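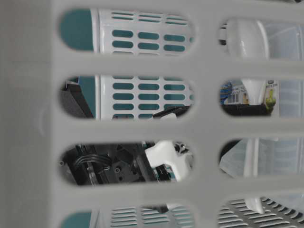 Baskets and tubs, small goods table

27/03/2021

Started going through the plastic storage so we can settle on one set for the table and put the rest back in the store. The light grey basket stays for now. The rounded slots are wide enough to see what is behind them, and that saves lifting it every time somebody wants to know what is on the other side. White perforated container with the teal showing through is easy to pick out from a distance, so I'd keep that as well.

Two things against the grey basket. Narrow items can work their way through the slots if they go in end first, and it is a nuisance to label. Tape bridges the openings and peels at the corners within a day or so. Matvii Sirko wants to try tie-on tags. I have asked Gerkach for a bag of them, and if they don't have any we can cut our own from card.

The shelf it has to go back on is 800 mm wide. Measure the rim when checking the fit, as the base gives too small a figure. I got this wrong with the Santoro trays in October and they are still on the floor by the door.

Wiped the grey basket inside and out with a damp cloth. Slots are slow work — an old toothbrush does them better than the cloth. Allow about 20 minutes for one basket.

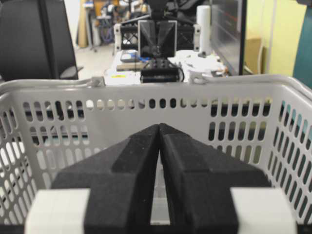
Then dry it upside down on a towel, or water sits in the corners and ends up on the shelf. Put nothing back in until the rim is dry to the touch.

Order for putting things back: big open pieces first, perforated ones next, cutlery last. Spoons go in the clear container, upright, bowl end up. Leave the printed card on it for the moment. It is in Japanese and carries the barcode, and I want both for the reorder. Matvii will copy the small print into the stock book under line 36. 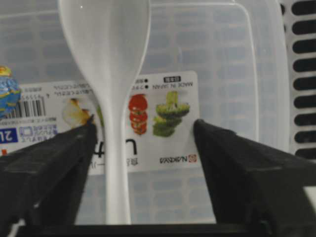
Skirkex Workshop — Small Goods and Storage

Still to do:

Copy the card before anyone washes the clear container.

Check whether Ditusell does white plastic spoons singly or only by the pack.

Enter 1,098 in the stock book for the last storage order, receipt is in the front pocket.

Try a tie-on tag on the grey basket and leave it for a week.

Find somewhere else for the Santoro trays.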